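Splitting the data properly, finally

I have been meaning to write this one up since June, and now that the evenings are cooler I've run out of excuses, so pour yourself something and settle in.

Those of you who have been reading a while will remember my little model for guessing how well a compound dissolves in water. I had 2680 molecules in the set, a simple network, and test scores so lovely that I went around the house feeling very pleased with myself. Then Satish Chowdary wrote to me (a kind note, as his always are) and asked how I had split the data. At random, I told him, like everybody does! He suggested grouping the molecules by their core ring structure first, and keeping each group entirely on one side of the split.

Well. I did that over a long weekend, with 1067 groups in the end, and the error nearly doubled. My model had been seeing close cousins of the test molecules all through training - same skeleton, one extra carbon hanging off the end - and was mostly remembering them.

I sulked for a bit, I admit. Then I ran it again with 10 different seeds, and the scores wobbled far more than I liked, so now I report the spread along with the average. The old numbers are still up on the Kerkitz page with a note beside them. Next I want to try a smaller network, and maybe drop half the input features, which I suspect are only making noise.

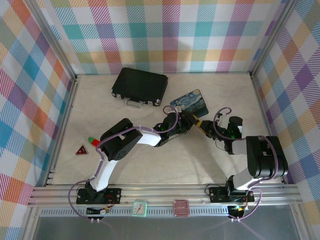 Two arms on one rail, plaid on the walls.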